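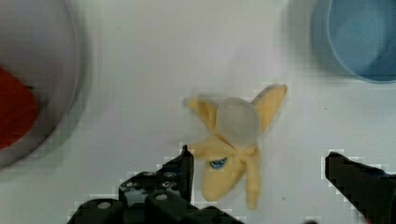 A Tuesday at the Ridville toy and gift fair

I've been meaning to go to the Ridville trade fair for years and never managed it, mostly because it always lands in the same week as our stocktake. This October I gave up being sensible, left the shop shut for the day and caught the early train. I run a small gift and toy shop (cards, wrapping paper, wooden puzzles, the odd candle) and I do nearly all my buying from catalogues, so the idea of picking things up and squeezing them before paying for them was very appealing!

Doors opened at nine and the queue already went round the side of the building. The programme promised 123 stands over two halls, and I'd drawn up a careful route on the train with a biro. I lost it before I'd found the cloakroom. After that I just wandered, and I think I did better for it.

Hall one is the big, noisy one, with all the games people. I had a go at a dice game about running a ferry, lost badly to a woman from a garden centre, and ordered six copies. Then I spent far too long at the Geseck stand, who do jigsaws. They've moved to thicker pieces this year and you can really feel the difference, they go in with a proper little click. Minimum order is 39 boxes, mixed designs allowed, and that's just about doable for a shop my size if I stop buying other people's jigsaws. I took the harbour, the allotments and the one with all the teapots. I left the cats, and I've regretted it ever since.

Coffee was dreadful and cost as much as a jigsaw. Take a flask.

Hall two is where I'd tell a friend to start. It's calmer, the stands are smaller and you get to talk to the people who made the stuff. There was a lot of pretend food about, on more stands than I'd have guessed, and it seems to be having a moment: fruit, cakes, little tins and jars for playing shop. I sold out of the stuff last Christmas and didn't reorder, so that was me told. The plush fruit is what I'd go for, if only for the silly faces grown-ups make when they see a banana you can peel. My worry with soft toys is always the washing. I asked everyone the same question and got very different answers, from a cheerful "stick it in at thirty" to a long pause and a leaflet.

Next door but one was Trarnier, a paper company, and I'm afraid I lost my head a bit. Their wrapping paper comes on the sheet, 111 patterns in the current book, and they let you pull samples out of the drawers yourself. Heaven! I went for the plain colours with a fine stripe, and a dark green one with pears that will do for Christmas and for the rest of the year as well. Delivery is three weeks, they said, and I've pencilled in five.

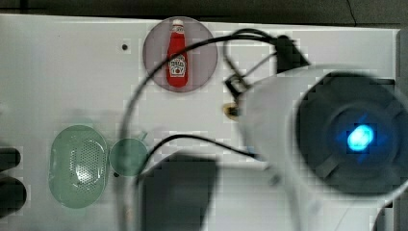

Lunch, talks and getting home

I had lunch at De Luca, over the road from the main entrance, on the advice of the man who scanned my badge. It's a tiny place with a counter and a few tables and it was packed with people in lanyards. I had the aubergine thing in a roll and it dripped all down my order forms. The chips are very good too. Go before twelve or after two, or you'll be standing up.

In the afternoon there were talks upstairs. I sat through one on window displays (useful, mainly about lighting and about taking half of it out again) and one on pricing that I didn't follow at all. The seats up there are lovely and soft, so no complaints.

A few practical bits if you're thinking of going. Trade tickets were £8 in advance, and you need something with your shop's name on it to collect the badge. The station is a flat walk, over 20 minutes if you're carrying catalogues. Wear your oldest shoes. Most stands will post samples on to you if you ask, and I only found this out at four o'clock with a bag on each shoulder.

I got the quarter past five home and fell asleep against a roll of pear paper. The stocktake still isn't done.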